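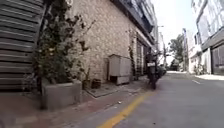
March 2024

Second day with the Plerkia. I slept badly and then got up too early, so I read the Clesix offer again at breakfast. The price for the kit is 1250, without tax, and the support is paid separately after the first 10 weeks. Benedikt Wunderlich wrote to me that the support can be discussed. I have noted this, but he must put it in the contract.

The street is a good choice for the trial, I think. The pavement has a clear yellow line at its edge, and the line is what the kit should follow when the satellite signal is poor between the houses. Jussara wanted a park, but our deliveries for Mercado do not go through a park. She agreed in the end, a little unwillingly.

We made nine runs. I walked behind with the tablet and Jussara kept the stop button. The Plerkia holds its distance to the kerb very evenly, better than the Drevutetti which we rented in October. That one went left and right like a person looking for his keys. What I do not like is the behaviour after a stop. It waits too long, then it begins with a small jump, and a box of eggs would not forgive this. Rosângela says it is only a setting. I asked her to show me the setting and she could not find it in the manual.

The stream to the tablet is soft when there is strong light, and the far end of the road is almost white. For driving by hand from the office this is a real problem. I wrote it as point one in my list. 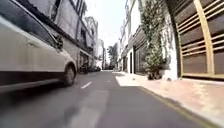 White car going past, from the fixed camera by the street.

Cars are my other worry. The manual gives a detection rate of 95 per cent for moving vehicles, but it does not say at which speed or from which side. I have sent this question to Benedikt and also to Anderson, who will have to sign.

My opinion tonight: I would take one kit, not the package – and only if the start after a stop becomes gentle. Ratih Lubis, you are becoming a difficult customer. My feet hurt. Tomorrow I must charge the tablet before leaving and bring the other shoes.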